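The left arm and the cable loop: notes on a wrist camera fault 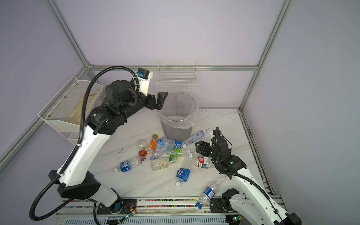
Gertraud Rüegg
Laboratory Supervisor, Pekdale
Posted Oct 1, 2019

This entry records a fault in the bottle-clearing cell at Pekdale, together with the changes I have since made to our procedure. Colleagues at Warndale run a similar cell and have asked for a written account. The views given are my own.

The task is a modest one. Two arms share a single track and are required to pick plastic bottles from a pile on the floor of the cell and place them in the lined bin at the back. Each arm has a gripper. The left arm also carries a small camera on a bracket above the wrist, and the cable from that camera runs in a wide loop over the arm and down its outer side.

The fault appeared in April, during run 983. The left arm had released a bottle and was returning to the pile when the camera feed stopped. The controller did not treat the loss of the feed as a reason to halt. It kept the last good picture and continued to plan from it, with the result that the arm closed four times on a place where no bottle remained. On the fourth attempt the gripper pressed against the floor and the elbow joint reported an overload. Only then did the cell stop.

Nobody was hurt. I had the panel shut and was standing by the stop button, though I must record that I did not press it. I had taken the first empty grip for an ordinary miss, as crushed bottles are often missed.

Encarnación Segura examined the arm the same afternoon. She found that the camera plug had worked partly out of its socket. The loop had been left long so that the wrist could turn freely, and its weight had been pulling on the plug whenever the arm reached towards the bin. The cable ties held the camera firmly to its bracket but did nothing for the plug.

Kassab, who supplied the controller, confirmed that a stale picture raises a warning in the log and no more. The log for that run contained 1113 such warnings. I had not been reading it.

The following measures are now in force. A frozen feed stops both arms. The plug is checked by hand before the first run of the day and after any change of gripper. A second empty grip in succession is to be treated as a fault, and the operator is to stop the cell. We have also ordered a locking plug from Plateck, which has yet to arrive.

The cell has now reached run 1599 without a repeat. I do not regard the matter as closed, as the loop is still longer than I should like and the bin cannot be moved nearer without fouling the right arm.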